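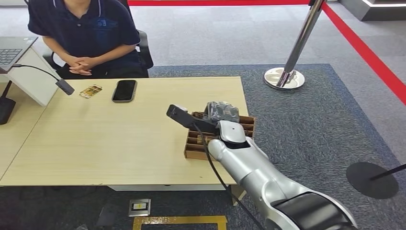
The packing table at Prekberg, cardboard tray on the right side.

From: Benedetta Bortolotti
To: packing-list
Subject: Re: Trays with compartments, or bags in a box?

Hello all,

thank you for the answers in June, and excuse me that I reply so slowly. I wanted to pack one full order before I write an opinion. I quote the part of the Brurkdale message which I try to answer:

> We are still putting every small part in its own bag and all the bags
> in one big box. It is quick to pack but the people who open it complain
> that they must empty everything on the table to find one piece. Does
> somebody use the cardboard trays with the thin dividers? Do the
> dividers survive, or do they fold after a few rounds? And do you still
> bag the parts when each one has its own slot? We have little table
> space, so please say also where you put the thing.

First, the dividers. We have the brown cardboard ones, bought from Rissanen, and we have used 2 of them for this order. The dividers are thin and they do bend when somebody pushes a part in from the side. If you put it in from the top they stay straight. One tray has now a soft corner, but I believe it came from the shelf and the packing did not do it. Before you fill a tray, press each crossing down with the thumb, because in a new tray some of them sit too high.

Second, the bags. I would keep them for everything that can scratch or that has contacts on it, small boards and chip cards for example. For the plain metal parts we stopped using bags. The problem is that the clear plastic is always bigger than the part, it does not want to stay down and it stands up over the walls of the slot. With one bag it is not important. With a full tray the lid does not close well, and then you push, and then you have the bent dividers again. I fold the open end under the part now, which helps.
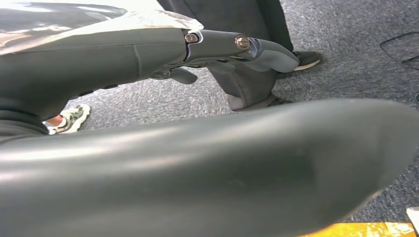
List archive, page last changed: Jul 7, 2025

About the shiny wrapping, which somebody asked me privately: it takes even more room than the clear bags when it is crinkled, and it slides. I don't recommend it for the slots. If you have to use it, make it flat on the table with your hand first and close it with a short piece of tape. We tried also the Mirotex sleeves, they are softer and lie better, but a pack of 20 was finished very soon and I did not order again.

Third, the place. We keep the tray at the right end of the table and the laptop with the list at the left end. The middle is for the piece that comes next and nothing else should live there. I say this to myself too – my phone goes always exactly in that place. The cables are the other nuisance. Please lead them along the back if you can.

Our order had 574 pieces, so I cannot say what happens with a really big one. We numbered the slots with a pencil on the edge of the cardboard, beginning at the rear row, and wrote the same numbers in the list. It took 40 minutes for both trays and I would do it again, as the people who opened them did not have to take everything out.

One question from my side: does somebody have a good lid? Ours is a flat piece of cardboard with tape and I don't like it.

Best regards from Prekberg
Benedetta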